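Gears and free coffee: my afternoon at the Sawatzky open house

I'd been meaning to go to the Sawatzky open house in Manport for years and always managed to miss it, so when I saw the flyer at the hardware store in August I wrote it on my hand and went. Doors opened at 1 p.m. and by ten past the parking lot was already full, so I ended up on the grass behind the loading dock with everybody else.

If you don't know Sawatzky, they make small gearboxes. Blinds, garage door openers, hospital beds, that kind of thing. The building looks like a school from the front and goes on forever once you're inside. You get a sticker and a pair of safety glasses (mine were huge) and then you follow the yellow arrows.

First stop was the cutting hall, and wow, it is loud in there! They had the gear hobbing machines running behind clear panels, with oil pouring all over everything, and a tray of finished gears at the end that you could pick up. They were still a bit oily so I had gray fingers for the rest of the day. The guide told us one machine can turn out 500 of the small ones in a shift. I asked if they ever get bored of looking at gears and she laughed and said she's been there 2 decades and she still has one on her keychain.

Then a long hallway with old catalogs in glass cases, which I would have liked more time with. The covers from the sixties are gorgeous, all orange and brown.

After that came the assembly room, and this was my favorite part by a mile. Much quieter, white tables, dark mats on top so the small parts show up. They had a planetary gear set going together there, and I finally get how those work. You have a round plate with a big hole in the middle, and the three little planet gears go on the plate in a triangle around the hole. Later a sun gear goes in the center and a ring with teeth on the inside goes around the outside, and everything turns together.

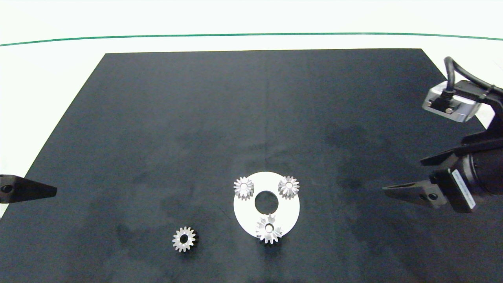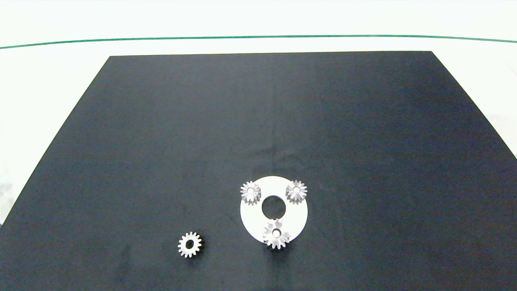 I could have stayed in that room all day. There was a bench along the back wall where visitors could try a demo kit, a big chunky one, and I waited behind two very serious kids for my turn. Getting the planets on is easy. Getting the ring over all three at once is where I came unstuck, because if one gear is off by half a tooth it just sits there and refuses to drop. You have to wiggle it. I wiggled mine for so long that the kids came back to help me, which was kind of them and a little embarrassing.

The last stop was the test room, where they run finished units for 300 hours before a new design gets signed off. Not much to see, to be fair, a lot of boxes humming on shelves, but I liked the handwritten tags.

Coffee and cinnamon buns were in the cafeteria and they were free, and good! The line was long, so go there early and do the test room after. They also sold leftover gears by the scoop, 2 dollars a scoop, and I bought one with no idea what I'm going to do with it.

Next on my list is the Skollano plant over in Sistholm, if they do tours again in the spring. Bring your own safety glasses if you have a small head.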